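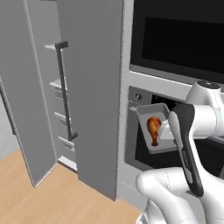
Kitchen robot trial paused after arm strikes cupboard door

A Prastar project that hopes to put a helping arm into ordinary family kitchens has been put on hold for a few weeks, after the machine swung into an open cupboard door during a test one Saturday and carried on pushing for a good deal longer than anybody in the room would have liked.

No one was hurt, we are very glad to say, and the worst of the damage was a bent hinge and a long scrape down the paintwork. But the team behind the arm, which goes by the name of Niltora, have decided to stop all work in the real kitchen at the old Humphreys building until they are happy that it cannot happen again. For the time being the arm will do its chores in a computer-made kitchen, where a door can be knocked as often as you please and the only thing bruised is somebody's pride.

The job it was doing when things went wrong sounds simple enough. A piece of chicken sits on a tray, the arm reaches over and takes hold of it, and then it moves it to a plate on the other side. It had managed this happily all morning with the cupboards shut. After lunch the doors were left open, as they so often are in any house where people are cooking, and on its way back the elbow met the edge of one of them.

Lleucu Dafis, who leads the project, explained that the arm is meant to stop within 90 milliseconds of touching anything it did not expect. This time it took the push of the door for the weight of the food and tried a little harder, which was quite the wrong thing to do. Hywel Kneath was standing by the red button and pressed it, and we gather he has not had to buy his own tea since.

"I would much sooner it was a door than a person, and I would much sooner it was neither," she told us. "We had taught it a great deal about chicken and not nearly enough about cupboards."

Since then the arm has been through 3126 practice runs on the computer, with the doors set at all sorts of angles. It touched a door in 37 of them, and in 18 of those it was slow to stop – still far too many, in the team's view, although most came from the early days before the stopping rule was changed. Each one is being gone through by Arwel Howells, who looks at where the elbow was as well as the hand, the elbow being the part that caused all the bother in the first place.

Drirnard, the firm that pays for a share of the work, has asked for a second stop button on the far side of the kitchen and a soft cover for the elbow. Both have been ordered. Eirlys Bowen, whose mother had put her name down to have one of the first arms at home, said the family were disappointed by the wait but would still like to go ahead when the time comes.

The team hope to be back in the real kitchen in March, with the doors open from the first day.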